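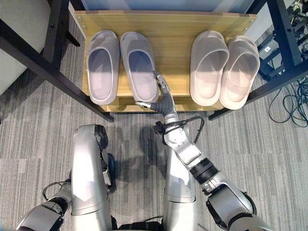 Slipper task: gripper stops beside the heel when I replay my demos

I record by remote control with both arms, slippers on a wood shoe rack, gray pair left, beige pair right. I have 122 demos. On replay the right gripper gets next to the second gray slipper with one finger along its side, then closes late or on nothing. Training longer did not help. Is it the data or the wrist view?

Festholm

Berhanu Bogale
Check the time offset between the arm log and the wrist video first. Mine was 23 frames off and looked exactly like a late close. Then look at what the wrist camera gets. If the rubber boot is sharp and the fingertips are soft, the focus is set too near.

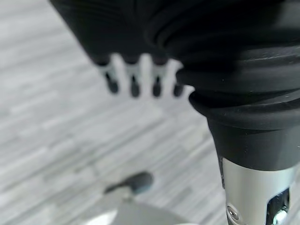
Wrist view: boot in focus, fingers and floor blurred.

Refocus at fingertip distance, lock it, and record again - old and new clips should not be mixed. Also pause briefly before each close, the same way every time.

Kukonus
just get more demos. I had 456 and it was fine

Ondico
Agree on the offset. I would also drop any demo where you corrected the grasp more than 2 times. With hand guiding I never needed the pause, but by remote control I do.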